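How Colored Pencils Are Made

Pick up a colored pencil and look at the tip. The colored part in the middle is called the core. It has no lead in it, and neither does a regular gray pencil, which is filled with graphite and clay.

What is in the core?

A colored core has four main things in it. Pigment is a very fine powder that gives the color. Wax or oil helps the core slide across paper. A binder works like glue and holds everything together. The last part is a filler, often a white powder such as chalk or a soft white clay.

A pencil with a lot of pigment makes a strong, bright mark. A pencil with more filler makes a paler one. This is one reason two red pencils from two different boxes can look so different on the page.

Making the core

First the powders and the binder are mixed with water until they make a thick dough. The dough is pushed through a small round hole, and it comes out as a long string, a bit like spaghetti. The string is cut into pieces and left to dry. Many cores are then soaked in warm wax.

Color can go on almost anything flat, and not only on paper. Walls, cupboards and counters get their color from paint, which uses pigments too. A pale green and a darker green may start with the same pigment, with more white mixed into the pale one. 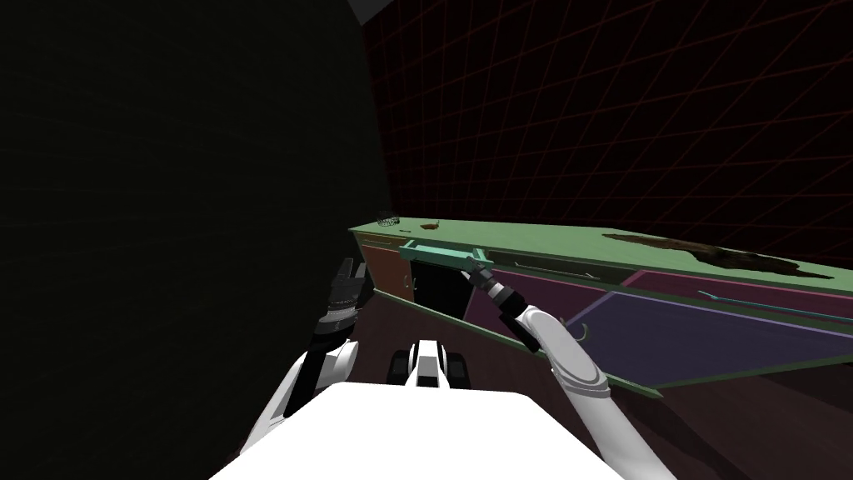
Making the wood part

The wood comes as thin, flat boards called slats. A machine cuts a row of grooves in each slat. Glue goes into the grooves and a core is laid in each one. A second slat with matching grooves goes on top, so the whole thing is like a sandwich. When the glue is dry, the sandwich is cut into separate pencils. They are painted, usually in several thin coats, and then sharpened.

Try it yourself

You need 7 colored pencils and a sheet of white paper. Draw a small square with each pencil, pressing lightly. Next to it draw another square, pressing hard. Now put yellow over blue in one corner of the page, and blue over yellow in another. Are the two greens the same?

Words to know

Pigment: a powder that gives color.
Binder: something that holds a mixture together.
Slat: a thin, flat piece of wood.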